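Home | Guides | Set-up | Playback | Subtitles | Help

Section 2: Setting up Cultura for a home movie night

I've been running film nights in my living room for ages, and Cultura is the player I keep coming back to. The menus take some getting used to though, so I've written down the order I do things in.

1. Open Cultura and pick your library folder. Mine is called Drarnach, after the first film I ever screened (a very long ghost story – don't start your guests on that one!).

2. Let the scan finish before you click anything. With 600 titles mine takes some 25 minutes, so I start it on Thursday before dinner and go chop onions.

3. Go to Playback, then Screen, and choose "Match film rate." This stops the little stutter you get when the camera pans across a crowd.

4. Turn off motion smoothing on the TV itself. Cultura can't do it for you, and the name for it is different on every set, so you may have to dig around in the picture menu.

Note: If you're using a projector, let it warm up first and then set the brightness. I always used to do it the other way around and wonder why everything looked gray.

5. Load your subtitles. I like size 18 for the couch, but go bigger if people will be sitting at the back. Check a scene with fast talking in it – the market argument in Trurholm is my usual test.

6. Make your playlist. Put the trailers in first, then the feature, then drag the "Intermission" card to wherever you want the break.

Caution: Don't rename films while a playlist is open. Cultura loses track of them and skips straight to the next one, and I've had the last reel of Seixas vanish on a room full of people that way.

7. Press Save, give the playlist a name, and play the first minute with the sound up. If voices are quiet and the music is huge, switch Audio to "Stereo, even" and try again.
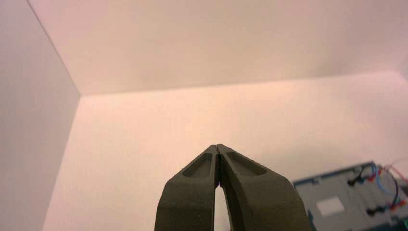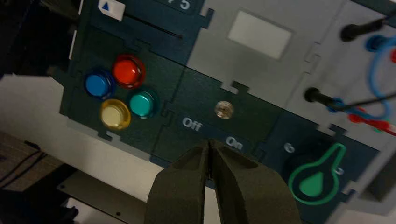

Second picture: the four round buttons, in blue, red, teal and yellow.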